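Skavska Builders Board > Maintenance and Setup > Two-arm cell, fingertips going slick

mirta_u
Looking for how other people handle this. We run a two-arm bench cell with five-finger hands on soft goods and light objects. After 200 cycles or so the grip on thin cloth gets bad. Fingertips look fine but the cloth slides out. I wipe them with alcohol and it comes back for a while. Hands are out of warranty since June.

kf_fu
What cloth, and what else are they touching in the same run? Alcohol every time will harden some tip materials. Check the Bova manual if those are Bova tips.

mirta_u
They are Bova tips, the soft ones. Cotton cloth, and balloons. Left hand holds the cloth from the top, right hand comes in low near the bottom of it, balloon right under. I grabbed one from the head camera.

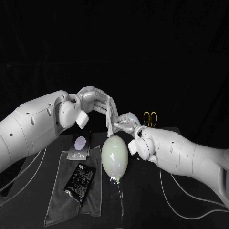 Left hand with the cloth, right hand coming in over the balloon.

Black table and backdrop are on purpose, the white arms show up better for the cameras. Cables lie on the table on both sides.

nana.akolgo
Balloons are your problem. A lot of them come with powder on them, and it gets on the tips and then on the cloth. We had the same thing on a glove packing cell. Wash the balloons in plain water and let them dry before they go on the table. Change the cloth too, you're putting the powder back on every cycle.

kf_fu
Could be powder. I'd still look at grip force first. If the tips have worn, the fingers close to the same position and press less. Re-zero the hands and see if it goes away. I don't think washing balloons fixes anything by itself.

nana.akolgo
Worn tips don't get better after a wipe. Hers do.

kf_fu
Fair point. Re-zero anyway.

soledad_l
Separate thing, but I'd get those cables off the table. Ours lay like that and one wore through at the bend, arm dropped out mid-run. Clip them to the back of the link and leave slack at the wrist. Run each joint to its limit by hand before you tighten anything.

Also I'd move the scissors out of reach. I can see the yellow handles right by the right hand.

mirta_u
Scissors are used later in the same task so they stay. Cables I can do.

rajitha_h
What we do on ours, for what it's worth:
Every shift, wipe tips with water and a drop of dish soap, dry with lint-free cloth. No alcohol.
Every 200 cycles, re-zero both hands, fingers open, arms parked.
Every 2000 cycles, new tips, all of them on both hands. Mixing old and new gave us uneven grip.
Check the wrist screws when the tips are off. Ours needed a quarter turn on 6 of them the first time.

kf_fu
2000 is early for Bova tips. We go well past that.

rajitha_h
On cartons, maybe. Not on thin cloth.

mirta_u
Update. Washed the balloons, new cloth, soap and water on the tips, re-zeroed both hands. Left hand was off on the thumb, so King-fai gets half a point. Ran 5 sets of 200 with no drops. Cables are clipped up on the left arm, right arm still to do, waiting on more clips from Clondlow.

soledad_l
Which size clips did you get?

mirta_u
The small ones. They're tight at the elbow, I'd go one size up there.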